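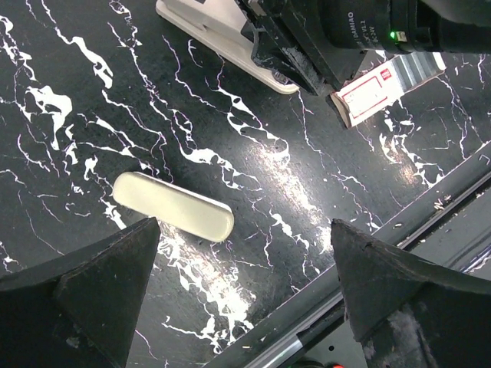

Cream case on the black marble-pattern tabletop.

Retetar Bypass Pruners, 6 oz

Hello again from the shed! I've had these pruners on my own belt since last May, and I've finally got enough of them in stock to put up a proper page. If you only buy one cutting tool for a new border this year, I'd make it a decent pair of bypass pruners, and these are the ones I keep going back to.

They're made by Vasiliauskas, a small toolmaker in Stunditz, and they are light. Six ounces doesn't sound like much to brag about until you've spent a whole afternoon cutting back roses, and then you really notice (my old pair weighed almost twice that, and my wrist let me know it every evening). The blade is carbon steel, so it takes a lovely edge but it will rust if you leave it out in the grass. Ask me how I know.

What I use them for: roses, lavender, hydrangeas, raspberry canes, soft hedge trimmings and anything green up to the thickness of my finger. I don't use them on dead wood - that's a job for an anvil pruner or a saw, and you'll nick the blade if you try.

The details
Weight: 6 oz
Blade: carbon steel, replaceable
Handles: aluminum with a soft grip
Catch: thumb slide, works left- or right-handed
Item number: 268
Price: $41

Spare blades and springs are on the parts page. Swapping a blade takes one screw and a bit of patience with the spring, which likes to jump. Do it over a tray!

Looking after them
Wipe the sap off when you're done, put a drop of oil on the pivot, and close the catch before they go in your pocket. I sharpen mine on the beveled side only, with a small diamond file, maybe every other weekend in the busy part of the year. If you've been cutting anything with black spot or canker, clean the blade with rubbing alcohol before you move to the next plant.

Sizes
They come in one size, and I have medium hands. If yours are very large you might be happier with the Brastau long-handled pruners, which I also carry. Those are heavier but they open wider, and plenty of my customers swear by them.

Shipping
Orders over $110 ship free, everything else is a flat rate at checkout. I pack on weekday mornings. If you'd like to return a pair, please send them back clean and I'll refund you once they get here.

Page updated Tuesday, March 30, 2021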